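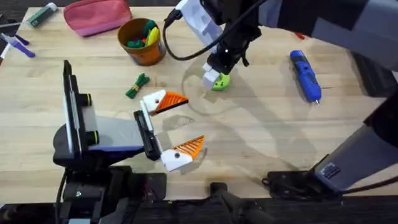

Everyday objects on a wooden tabletop.

Trurkby library gives your stuff 100 minutes

TRURKBY: Anyone hoping to reserve a seat at the Trurkby Public Library with a single glove will have to come up with a new plan by July.

The library has adopted what it calls a Shared Table Policy, a four-page document dealing with the practice of putting something down on a table, going away, and returning much later to find it unreasonable that a stranger is sitting there. Under the new rules, belongings left alone for more than 100 minutes will be moved to a shelf behind the front desk. They will be given a paper tag and, the policy says, "treated with courtesy."

The old rule was a sign that said PLEASE BE CONSIDERATE. It had been up for years and was itself often used to hold a place by the window.

Branch manager Ming-te Wei said the trouble began when the Policarpio Reading Room reopened last fall with better lamps, more outlets and chairs that people could stand to sit in. Visits went up. So did the number of scarves, water bottles and half-finished crosswords sitting alone through the afternoon while their owners were at lunch, at the dentist or, in one case, in Florida.

"We had a thermos that was here longer than some of our staff," Wei said. "People worked around it. I think a few of them said good morning to it."

The library asked patrons for their views this spring and got 525 comment cards back, a record for any question it has put to the public, including the one about whether to stay open on Sundays. Of those, 212 were in favor of a time limit and 124 were against. Most of the rest complained about parking. One was a grocery list.

Feelings ran high on both sides. Supporters spoke of walking the length of the room with an armful of books, past table after table guarded by a cardigan. Opponents said that a cardigan ought to mean something in a decent town. Several brought up bathroom breaks, and were told that 100 minutes should cover it.

A first draft set the limit at half an hour. That version lasted one public meeting, where a man in the second row asked if the library intended to time his soup.

The policy also tries to say what counts as a belonging. Coats, bags and laptops do. Library books don't, as they belong to the library and can't be left behind in a place they already live. Food is covered in a separate section, which is longer than the others and seems to have been written by somebody who had seen things. Umbrellas are exempt when it is raining. The policy doesn't say who decides whether it is raining. 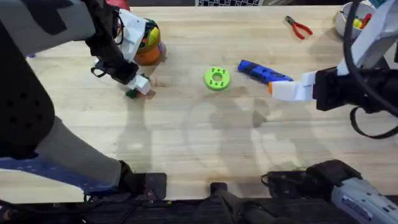 What happens to the glove

Items on the shelf can be picked up at the front desk during open hours by anyone able to describe them. Staff have been told to accept a fair description and not to press for details. After two weeks, whatever is left goes to the Bedex Street thrift store, where Trurkby residents have a long tradition of buying their own hats back.

Keeping track of the time has been a sore point. An early proposal to buy a tagging system from a company called Stisotar was dropped when the quote came in at more than the yearly budget for large-print mysteries. The library will use kitchen timers. There was some worry about the ringing, and the timers will now be kept in a drawer, with a folded towel.

Wei said the staff would go easy on people for the first month. A tag will be left on the item as a warning, and nothing will be moved until the second offense. Regulars have already asked if the tag can be used to hold the seat.

It can't, Wei said, although the policy as written doesn't mention it, and a fifth page is being drafted.

Copies of the policy are available at the front desk. The thermos was claimed last week by a woman who said she had been looking for it everywhere but there.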